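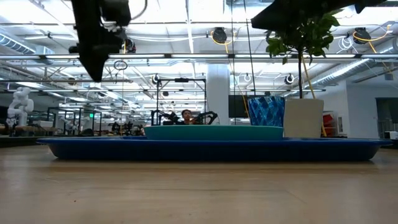
Figure 6. Tray, bowl, cup and planter set out on the table, both arms hanging above.

Guides > Wodora Two-Arm Kit > Setting the table

4. Setting the table

Do this section after both arms are bolted down and the joint limits are saved.

1. Send both arms to the park position. Wait for the motors to hold before you reach in.
2. Set the tray flat on the table, long side facing the front edge. Press each corner. If it rocks, shim it.
3. Put the bowl left of center on the tray.
4. Stand the cup to the right of the bowl and the planter to the right of the cup.
5. Run the Caldeira reach check at 40 percent speed with one hand on the stop button.
6. If the check passes, mark the tray corners with tape and save the layout.

Note: A tall plant counts as an obstacle. Enter its full height, leaves included — the planner only knows the number you type. Leave 200 mm between the top leaf and the lowest point of the path.

Note: Overhead cords can swing. Tie back any that hang inside the arm's reach.

CAUTION: Do not fill the cup or bowl until the path has run dry from start to finish. Keep people outside the taped floor line while the motors are on.

Steps 5 and 6 revised by Aldana Montecinos, 20 Jun 2018.

Filed under: Shared Shop Builds, Arms & Grippers
6 comments | 40 shares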